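Can a robot really learn to tidy up? Ask it where it went wrong

A question you can use on anybody who says a robot is clever

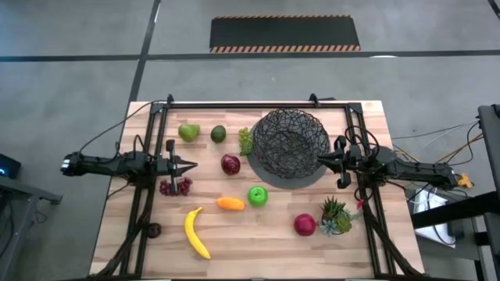 You have probably seen a headline saying that robots can now do the chores. Perhaps there was a video too, with a robot folding a towel and some cheerful music playing. Before you hand over your half of the washing up, let's look at one of these claims properly and see how much of it stands up.

The claim we are going to pick at goes like this: "The robot has learned to put fruit in a basket."

It sounds simple. You could do it when you were two. But there are three words in it that need watching, and they are "has learned to". What did it learn? How did it learn it? And how does anybody know?

How the learning is meant to work

Older robots, such as the ones that weld cars together, follow a list of orders. Move this far. Turn that much. Close the gripper. If you moved the car a little to one side, the robot would weld the air and carry on as if nothing had happened. It isn't looking at anything.

The newer idea is to teach by showing. A person steers the robot's arms through the job, over and over again. Each go is called a demonstration. While this is going on, a computer stores what the cameras see and how the arms move. Afterwards, a program works through all the demonstrations and hunts for patterns. When the picture looks like this, the arm usually goes like that.

Then the person lets go, and the program has to do the steering.

The method is called imitation learning, and copying is a good word for it. I would be careful with the word "understanding". A parrot can say "good morning" at midnight. The program doesn't know that a banana is food, or that fruit bruises, or why anyone would want a tidy table. It has numbers that stand for colours and positions, and it has numbers that stand for movements.

A project called Motlow

Let's take a project called Motlow. The team used two arms fixed to a metal frame around a wooden table, with a gripper on the end of each arm. A gripper is the robot's version of a hand, though that is being kind to it. It has two fingers that open and close. Try picking up a grape with two pencils and you will see the difficulty.

The fruit is fake. That's normal in this sort of work, because a real pear goes brown and squashy long before the experiments are over. It does mean we should be fussy about what we say, though. A robot that can pick up an artificial apple has been tested on artificial apples. A ripe mango is slippery, it dents, and no two are the same. If someone tells you the robot can handle fruit, ask which kind!

The Motlow team collected 1,000 demonstrations. Then they trained their program, which they named Clustido, and gave it 400 tries on its own. They reported that it did very well.

Very well is not a number, so let's keep digging.

What counts as a success?

Suppose the job is to put the green apple in the basket. Which of these would you call a success?

The robot picks up the apple and lowers it into the basket.

The robot picks up the apple and drops it from high up. It bounces on the rim and falls in.

The robot gets the apple in, but knocks a pear on to the floor on the way.

The robot misses four times, then gets it.

The robot gets the apple in, and a person had to press a button halfway through to stop the arms bumping into each other.

Different teams give different answers. One team might count all five. Another might count only the first. Both could write "the robot put the apple in the basket" at the top of their report, and both would be telling the truth as they saw it. You can't compare their scores until you know their rules.

A fair team writes its rules down before it starts. If you choose the rules afterwards, it is very tempting to choose the ones that make you look good. You may have noticed this when playing board games with your family.

The trouble with things staying put

Now for the question I like best. Where was the fruit?

Imagine that in every demonstration the basket was in the same place. The program could do the job by learning "move to that spot and open the fingers". It would never need to look for the basket at all. From the outside, it would seem as if the robot could see the basket and was aiming for it. Slide the basket along by the length of a pencil and you would find out.

The same goes for the fruit. If the banana is always lying in one corner, then "go to the corner" and "find the banana" give exactly the same result. They are very different skills. Only one of them is any use in a kitchen.

Colour can play this trick as well. Say there are two apples, one red and one green, and a lot of other fruit besides. If you ask for the green apple and get it, has the robot found an apple, or has it just found something green? A pear can be green. So can grapes, and so can an avocado. A good test puts several green things on the table at once and checks whether the robot muddles them up.

Then there are the things that shouldn't be picked up at all. Put a pot plant on the table. Does the robot leave it alone? If it was never shown a plant in the demonstrations, it might do anything.

What Motlow found when they moved things

To their credit, the Motlow team did check. They ran a second set of tests with the basket shifted and the fruit shuffled into places that had never come up in the demonstrations. Clustido did a good deal worse. It still managed the bigger, rounder fruit fairly often. With the grapes it mostly closed its fingers on nothing, and then carried that nothing very carefully to the basket.

I like this part of their report more than the first part. It tells you where the edge is. A result that only ever says "it worked" doesn't teach you much.

Their next step was to collect more demonstrations, with everything moved about each time. That brought the total to 2,325. The scores went up again. They were still lower than in the first, easy test, and the team said so in plain words.

Would even more demonstrations fix it? Perhaps. Some researchers think so. I am not so sure. You didn't need thousands of lessons to put an apple in a bowl, and nobody had to start again when your parents bought a new bowl. Either the robots need a great deal more practice than we do, or there is something about the way we learn that the programs haven't got. I don't know which, and I would be suspicious of anyone who told you they did.

Beware of the short video

Reports often come with a video, and videos are where it's easiest to be fooled. Here is what to look for.

Is it speeded up? There may be a tiny "x" and a number in the corner. A robot that looks brisk may really be slower than a sleepy toddler.

Are there cuts? If the picture jumps between one fruit and the next, something might have been left out.

How many tries did they film? If a robot fails most of the time and you film it all day, you will still end up with a lovely clip of it getting everything right.

Is a person steering? Remember that demonstrations are done by people. A video of a demonstration looks just like a video of a robot working by itself, because the arms move either way. The words underneath should tell you which it is. If they don't, you can't tell.

Try it yourself

You will need a partner, a blindfold, two wooden spoons, a bowl and some things that are hard to break. Socks rolled into balls are fine. So are potatoes.

Put the bowl and the potatoes on a table. One person is the robot and holds a spoon in each hand. Let the robot practise moving every potato into the bowl 15 times, always putting everything back in the same place.

Now blindfold the robot and do it once more. Most people can still get one or two potatoes in, just from remembering where to reach.

Keep the blindfold on. Quietly move the bowl. Try again, and keep your toes out of the way.

Did the robot know how to put potatoes in a bowl, or did it know where the bowl used to be? Write down what you think, and write down your scores, even the bad ones. Swap places and see if you get the same thing. If you don't, that's worth writing down too.

Words used on this page

Demonstration: one go at a job, with a person steering, saved for the program to learn from.

Gripper: the part of a robot arm that holds things.

Imitation learning: teaching a program by giving it lots of demonstrations to copy.

Trial: one go at a job with the program in charge.

Next time on these pages: Lemaire and Tonwood, two robots that are both said to be the best in the world at stacking cups. They can't both be, so we shall be reading the small print.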